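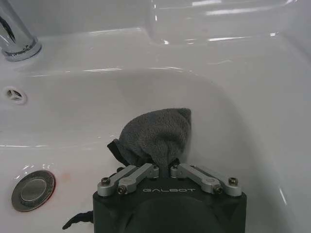 Cleaning a Family Headstone Without Ruining It

Granite forgives nearly everything. Marble forgives nothing and will hold a grudge for a century. Before you bring so much as a sponge to the cemetery, find out which one your grandmother is under.

What to bring

Two buckets and more water than you think. The tap at our cemetery is 146 paces from the family plot, uphill on the way back, and it is shut off until April.
A soft brush with natural or nylon bristles. An old one from under the bathroom sink will do if it has never met bleach.
Wooden skewers for the lettering.
Something to kneel on. The Skatley garden pad has lasted me 10 years and looks it.

Leave at home

Wire brushes, bleach, vinegar, dish soap, and the pressure washer. Especially the pressure washer. I know it was a birthday present and you are looking for things to point it at.

Washing

Soak the whole stone first, and keep it wet while you work. Start at the bottom and go up, so dirty water doesn't streak down over dry stone. Small circles, light hand. Rinse each section before moving on.

Lichen comes off more easily after a long soak. If it won't budge, leave it for next time. It took 26 years to get there and can stand another month.

Pick moss out of the letters with a skewer, and stop if the surface turns sandy or flakes. A stone that sheds grains when you rub it with a thumb shouldn't be scrubbed at all. Pull the weeds and call it a day.

Pick a mild, cloudy morning. Never wash when frost is due that night, as water in a crack will freeze and make the crack bigger.

Bronze plaques

Plain water and a soft cloth. The brown color is supposed to be there. My uncle polished his father's plaque bright gold one summer and the family still brings it up at dinner.

Leaning stones

Don't push. A small upright marker can weigh more than you and your brother-in-law combined, and it falls faster than either of you can move. Tell the cemetery office and let them send somebody with a hoist.

Flowers and flags

Check the rules on the gate. Ours clears everything off the graves in February, plastic poinsettias included. I use the Bodano spike vase, $29 and ugly, because it stays put in the wind. The prettier one blew two rows over and spent the winter honoring a stranger.

Afterward

Rinse the brushes and let them dry bristles down. Write the date and what you used on a card and keep it with the family papers, so the next cousin with a free weekend knows what has been done.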